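Brigitta Koller sorts pipe fittings on the bed

Brigitta Koller has a perfectly good workbench. It is under 27 paint cans, a bicycle and whatever came out of the hall closet in July, so the plumbing parts get sorted in the bedroom.

"A bed is the best table in the house," she says. "Things don't roll off it. They roll into the middle and wait for you."

She has been redoing the water lines in her rental on Josumholm Road for over 12 months, a job her brother-in-law told her would take a weekend. He has not been asked back. The leftovers live in coffee cans, shoe boxes and, for a while, the good salad bowl.

I ask about her system. She thinks for some time.

"Elbows are elbows," she says. "Tees are tees. Then there's the stuff I bought because it was next to the elbows."

Does she ever return any of it? Koller looks at me as if I had suggested ironing socks. The receipt from Restrepo Supply is in one of the cans, she says, and she knows which can, more or less.

Her neighbor Oluwatosin Nwachukwu, who has lent her the same pipe cutter three times, is more generous than I expected. "She labels nothing and she finds everything," he says. "I label everything. I spent an hour last night looking for a washer."

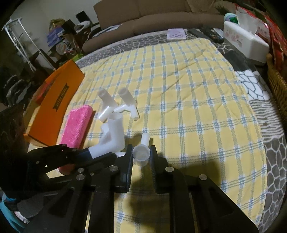 White plastic elbow and tees on the yellow blanket, with a pink sponge and an orange box.

The blanket, Koller says, goes in the wash afterward. Usually. And where does she sleep if the sorting runs late?

"On the left," she says. "The tees stay on the right."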